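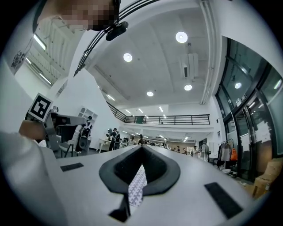

¿Cómo se hace una tela?

Cuadernos del Museo Textil de Priltatstead para jóvenes lectores

La ropa, las sábanas, las cortinas y las toallas tienen algo en común: casi todas están hechas con hilos. Si se mira una tela con una lupa, se distinguen muchos hilos muy finos que pasan unos por encima y por debajo de otros, o que forman pequeños anillos enlazados. En este cuaderno se explica de dónde salen esos hilos y cómo llegan a convertirse en una tela.

Las fibras

Una fibra es un pelito largo y delgado. Algunas fibras proceden de las plantas. El algodón crece alrededor de las semillas de un arbusto, dentro de una cápsula que se abre cuando está madura. El lino se obtiene del tallo de una planta de flores azules. Otras fibras proceden de los animales: la lana es el pelo de la oveja y la seda la produce un gusano para construir su capullo. También existen fibras fabricadas por las personas, como el poliéster o el nailon, que se elaboran en su mayor parte a partir del petróleo.

Del copo al hilo

Una fibra sola se rompe con facilidad. Para obtener un hilo resistente hay que juntar muchas y retorcerlas. Esta tarea se llama hilar. Durante siglos se hiló a mano con el huso, un palito que gira mientras los dedos van soltando la fibra poco a poco. Después llegó la rueca de rueda y, más tarde, las máquinas de hilar, que trabajan con muchos husos a la vez. En la sala Koller del museo se conserva una hiladora de 189 husos, procedente de la antigua fábrica de Kirolside.

Se puede hacer una prueba sencilla con un trozo de algodón de botiquín. Se estira despacio con una mano y, al mismo tiempo, se retuerce con la otra. Cuanto más se retuerce, más cuesta romperlo.

La urdimbre y la trama

Para tejer se utiliza un telar. Primero se colocan muchos hilos tensos, uno al lado del otro: son la urdimbre. Luego se pasa otro hilo de un lado a otro, por encima de unos y por debajo de los demás: es la trama. En el telar Findel, que puede verse en la planta baja, la urdimbre tiene 3000 hilos. Prepararla exige mucha paciencia – un solo hilo mal colocado deja una raya en toda la pieza.

No todas las telas se hacen así. Las camisetas y los jerséis son de punto: sus hilos forman anillos que se enganchan unos con otros, y por eso se estiran tanto.

Los colores y los dibujos

Antiguamente los tintes se obtenían de la naturaleza. La raíz de la rubia daba el rojo, la gualda daba el amarillo y el índigo daba el azul. Para estampar un dibujo se tallaba un bloque de madera, se mojaba en color y se apretaba contra la tela, una y otra vez. Un motivo pequeño, como una cruz gris repetida sobre fondo blanco, parece sencillo, pero cada cruz debe quedar bien alineada con la anterior. En la actualidad se emplean sobre todo rodillos, pantallas e impresoras. El museo guarda 41 bloques de estampación, de los cuales 18 se muestran al público.

Palabras para recordar

Hilar: retorcer fibras para formar un hilo.
Urdimbre: conjunto de hilos tensos del telar.
Trama: hilo que cruza la urdimbre.
Estampar: aplicar un dibujo sobre la tela.

Para hacer en casa

Con permiso de una persona adulta, busca la etiqueta de tres prendas y apunta de qué fibra está hecha cada una. En algunas aparecerá más de un nombre – son mezclas, y la etiqueta indica qué parte corresponde a cada fibra.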